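Zidham finger pads, pair, dark gray - club review

Posted in Club Gear, 7 comments

Quick one before practice. We run a student robotics club, mostly second and third years, and this term's project is teaching a gripper to handle flat awkward stuff. Trays, lids, frames. The old pads were smooth and dropped everything so we bought these from Furkwood in January.

What we paid: 544 kroner for two pairs. Shipping was slow. No screws in the bag, be warned.

Fitting

Easy. Clip on, push, done. The left one on our second pair needed a bit of filing at the base, wich was annoying but five minutes' work. Instructions are one folded sheet and the drawing is upside down for the right side.

Grip

Good part. The inner faces have texture and it does the job on thin edges. Our 200 gram test tray stayed put at every angle we tried. At 600 grams it slid, slowly, then all at once. For student demos that's plenty. Glossy card is still a pain - we ended up wiping the pads between runs.

They bend more than I expected. Nice for odd shapes, less nice when you want the thing held dead level. You get used to it, you just come in a bit deeper than feels right.

Black square piece between the tips, tilted, with the second gripper and its marker cube just past it:

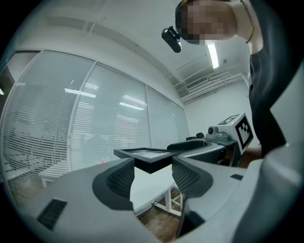 Wear

One term in. Ridges on the busiest pair are going shiny near the tips, no tears yet. The Grovine pads we had before split at the corner way sooner. Those were cheaper though.

Gripes

No spares sold singly, you have to buy the pair. Dust sticks to them like crazy. And the smell out of the bag, leave them by a window overnight.

Would I buy again

Yes for a club. For the Åberg cup in spring we'll probaly put a fresh pair on and keep these for practice. Four out of five.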